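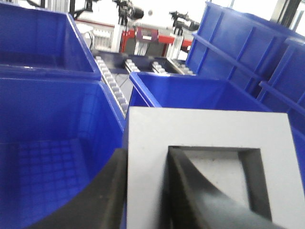

How many candidates sat the practical phase of the Estness dental technician exam?

Of 748 registered candidates, 373 were cleared for the practical phase and 300 passed it, according to Corey Rutherford, the registrar. The results were posted on November 7, 2018.

Rutherford said the written paper is scored first and the practical is graded without names attached. "Each candidate has a number. The examiners see the number and the work," he said. Two examiners mark each piece separately. If their scores differ by more than five points, a third is called in.

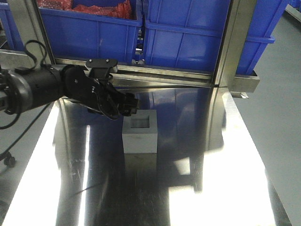
A black gripper over a gray block on a steel tabletop.

Shona Tapsell, who chairs the practical panel, said most failures came from margins and occlusion. "The wax-up section was fine this year. Fit was the weak area, same as in January."

Candidates who failed one phase keep credit for the other through two further sittings. Requests for a recheck go to the Cillitley office in writing, with the candidate number and the fee receipt. "A recheck covers the addition and the transfer of marks," Rutherford said. "The work is not graded again."

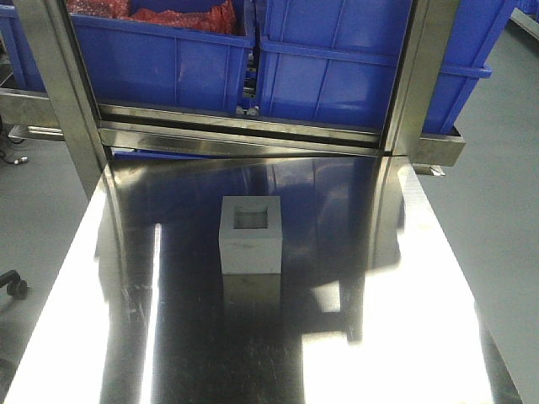

White block with a square recess in its top.

Tapsell said the fit section will carry the same weight at the next sitting. Registration forms are available from the Cillitley office.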